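In Praise of the Scrap Bin

I have strong feelings about where brown paper goes, and I've been told this makes me hard to work with.
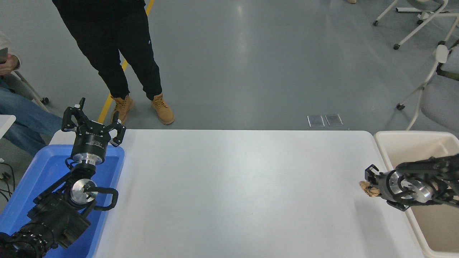
A table needs two containers

My whole position fits in one line. Any table where people sort, pack or unpack should have a tray at one side and a bin at the other, in different colors, and the middle should belong to the work. A blue tray on the left and a beige bin on the right will do fine. I don't care much about the shades as long as you can tell them apart without thinking.

I came to this the slow way. My first job out of school was unpacking returns at Justovwood, a lamp and frame seller that shipped everything wadded up in paper. We had one enormous cardboard box for trash in the corner, and it was a walk of 10 steps to get there. Guess what happened! Everybody dropped the paper on the table and swore they'd get to it later. By mid-afternoon you were patting through a drift of crumpled brown stuff looking for the screws that went with a lamp, and twice that January I threw the screws away with the paper.

Then Hamdia Alemneh took over our shift and put a bin right at the end of each table. She spent maybe five minutes on it and made no speech. I remember being a little annoyed, because I'd gotten used to my heap and figured I knew what was in it (I didn't).

The case against

My brother-in-law, who packs pottery in Vedmont, thinks I'm fussing. He says a bin on the table eats space you could be using, and that paper weighs nothing, so just sweep it off at the end of the day. Fair enough, if you have a big table and a clean floor and only pottery. I've seen his floor. He also likes to save every sheet for reuse, and I'll give him that one – good paper should be flattened and kept, and a bin makes it way too easy to toss a piece that had another trip left in it.

Where I won't budge is on depth. People buy these tall bins, up to their elbows in some cases, and then a part goes in by mistake and you're hanging over the edge like you're bobbing for apples. Get a shallow one with a wide rim. Yes, you'll empty it more often. You'll also see what's in it, and that has saved me more small hardware than any labeling system I ever tried.

I feel the same way about pale tabletops, by the way. My current one at home is nearly black, and I lose a dark screw on it about once a week. I'm looking for a white one, and if it comes with a dent or two I'll take it.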